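Rundreise im November: ein Koffer oder zwei?

Flynn Brunton
Hallo zusammen, wir haben für November die Busrundreise ab Stalen gebucht, 13 Nächte mit Inlandsflug am vierten Tag. Im Reiseplan heißt es nur "ein Gepäckstück pro Person", aber kein Wort zum Gewicht. Meine Frau und ich würden gern einen großen Koffer teilen und dazu eine kleine Tasche nehmen. Geht das, oder gibt es dann Ärger am Flughafen?
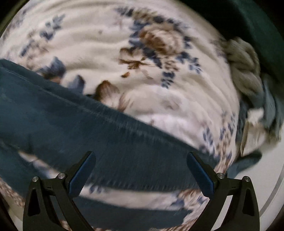 Dazu kommt, dass wir in Skudalell nur eine Nacht bleiben und ich ungern jeden Abend alles auspacke. Wie habt ihr das gemacht? Vielen lieben Dank schon mal!

Dirk Van Dijk
Hallo Flynn, erst einmal: Glückwunsch zu der Tour, wir schwärmen heute noch davon! Bei uns durfte jeder Koffer auf dem Inlandsflug nur 14 Kilo wiegen, und zwar pro Stück, zusammenlegen ging nicht. Also lieber zwei mittlere Koffer (auch der Busfahrer dankt es euch). Ruft aber bitte vorher bei Vermeulen an, die Grenze kann je nach Flug anders sein. Für Skudalell hatten wir eine Extratasche mit Schlafzeug und Zahnbürste, der Rest blieb im Bus. Und bei den Hosen war ich streng mit mir, 3 Stück haben völlig gereicht, gewaschen wurde unterwegs im Hotel.

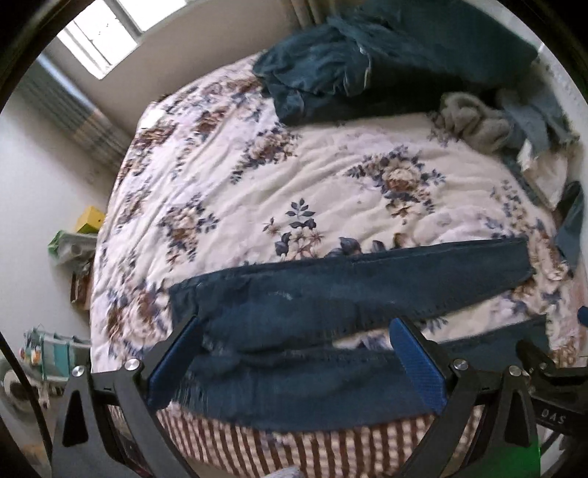 Jeans auf der geblümten Tagesdecke

Abends wird es übrigens frisch, eine warme Jacke muss mit.

Dristovix
zwei koffer. übergepäck hat uns 192 euro gekostet, nie wieder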